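Lokales Online-Marketing für Kleinbetriebe
Begleitunterlage zu Einheit 4: Bewertungen und Einträge in Branchenverzeichnissen

4.1 Einordnung

Die vorangegangene Einheit behandelte den Aufbau einer Unternehmenswebsite. Gegenstand der vorliegenden Einheit sind diejenigen Angaben über einen Betrieb, die außerhalb der eigenen Website erscheinen: Einträge in Kartendiensten, in regionalen und fachlichen Verzeichnissen sowie die dort veröffentlichten Kundenbewertungen. Für Betriebe mit örtlich begrenztem Einzugsgebiet kommt diesen Angaben erhebliches Gewicht zu. Wer eine Werkstatt, einen Zulieferer oder eine Praxis in der Nähe sucht, trifft die Vorauswahl häufig bereits in der Trefferliste und ruft die Website des Anbieters gar nicht mehr auf.

Vorausgesetzt werden die Begriffe Suchintention, Trefferliste und Stammdaten aus Einheit 2.

4.2 Stammdaten und ihre Einheitlichkeit

Als Stammdaten gelten Firmenname, Anschrift und Telefonnummer. In der Fachliteratur findet sich hierfür die Abkürzung NAP (Name, Address, Phone). Die Schreibweise soll in sämtlichen Verzeichnissen übereinstimmen. Abweichungen entstehen meist schrittweise, etwa durch einen Umzug, eine geänderte Rechtsform oder eine neue Durchwahl, die nur an einer Stelle nachgetragen wurde.

Im Übungsfall wird der Zulieferbetrieb Cuner betrachtet. Der Betrieb ist in einem Verzeichnis als „Cuner“, in einem zweiten mit Rechtsformzusatz und in einem dritten unter der früheren Anschrift in Drenthorpe geführt. Suchdienste können solche Einträge als verschiedene Unternehmen behandeln. Bewertungen verteilen sich dann auf mehrere Profile, und Kunden fahren unter Umständen die falsche Adresse an.

Empfohlen wird eine Stammdatentabelle, in der jedes Verzeichnis mit Zugangsdaten, Datum der letzten Prüfung und zuständiger Person erfasst ist. Die Tabelle wird bei jeder Änderung der Betriebsdaten vollständig durchgearbeitet. 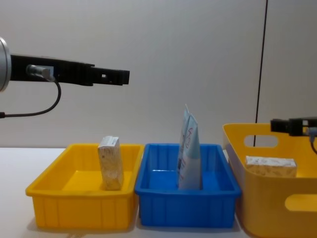
4.3 Auswahl der Kategorie und der Beschreibung

Die meisten Verzeichnisse verlangen eine Hauptkategorie und gestatten mehrere Nebenkategorien. Die Hauptkategorie bezeichnet die Tätigkeit, mit welcher der Betrieb gefunden werden möchte. Sie muss nicht mit dem umsatzstärksten Bereich zusammenfallen. Nebenkategorien sind sparsam zu verwenden; im Rahmen der Übung sind höchstens 3 zulässig.

Der Beschreibungstext umfasst in der Übung bis zu 300 Zeichen. Er nennt Leistung, Einzugsgebiet und gegebenenfalls eine Spezialisierung. Aufzählungen von Ortsnamen ohne Satzzusammenhang sind zu vermeiden. Werbliche Superlative wie „führend“ oder „einzigartig“ werden bei der Korrektur gestrichen und können darüber hinaus wettbewerbsrechtlich problematisch sein (vgl. Einheit 6).

4.4 Umgang mit Bewertungen

a) Einholen. Kunden dürfen um eine Bewertung gebeten werden, sofern die Bitte neutral formuliert ist. Vergünstigungen für positive Bewertungen sind unzulässig. Eine Bitte per E-Mail kann rechtlich als Werbung gelten und bedarf dann grundsätzlich der Einwilligung des Empfängers. Unproblematischer ist ein Hinweis auf dem Lieferschein oder am Tresen.

b) Beantworten. Auf jede Bewertung mit Textanteil soll zeitnah geantwortet werden. Die Antwort richtet sich formal an den Verfasser, wird jedoch überwiegend von künftigen Kunden gelesen. Sie bleibt sachlich, greift den genannten Punkt auf und gibt keine Auftragsdaten preis. Bei berechtigter Kritik wird ein Ansprechpartner mit Telefonnummer genannt.

c) Beanstanden. Bewertungen ohne zugrunde liegenden Geschäftskontakt können beim Betreiber der Plattform gemeldet werden. Die Meldung ist zu begründen. Eine schlechte Note allein — auch wenn sie als ungerecht empfunden wird — genügt hierfür nicht.

4.5 Bildmaterial im Verzeichniseintrag

Einträge mit Bildern vermitteln einen Eindruck vom Betrieb und erleichtern das Auffinden vor Ort. Vorzusehen sind mindestens eine Außenansicht mit Eingang sowie Aufnahmen aus den Arbeitsbereichen. Sind Personen erkennbar, ist deren Einwilligung schriftlich einzuholen und aufzubewahren. Bildunterschriften bleiben kurz und benennen den Gegenstand.

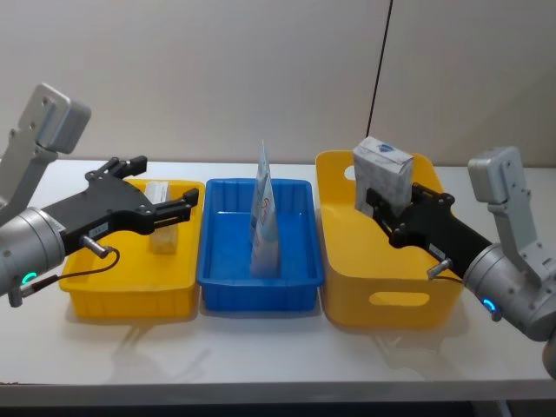

Abb. 2: Zwei Greifarme an einem weißen Tisch mit drei Behältern

4.6 Übungsaufgabe

Bearbeitet wird wahlweise der Fall Darwish (Fahrradwerkstatt) oder der Fall Clilteck (Reparatur von Haushaltsgeräten). Das jeweilige Datenblatt liegt im Kursordner. Zu erstellen sind eine Stammdatentabelle, ein Beschreibungstext nach 4.3 sowie Antworten auf die im Datenblatt abgedruckten Bewertungen. Für die Aufgabe werden 50 Punkte vergeben. Die Abgabe erfolgt bis Montag, 12 Uhr, über die Lernplattform; Gruppenarbeiten sind mit den Namen aller Beteiligten zu kennzeichnen.

Zur Vorbereitung auf Einheit 5 ist der Abschnitt über Öffnungszeiten und Sonderöffnungszeiten im Kursreader zu lesen.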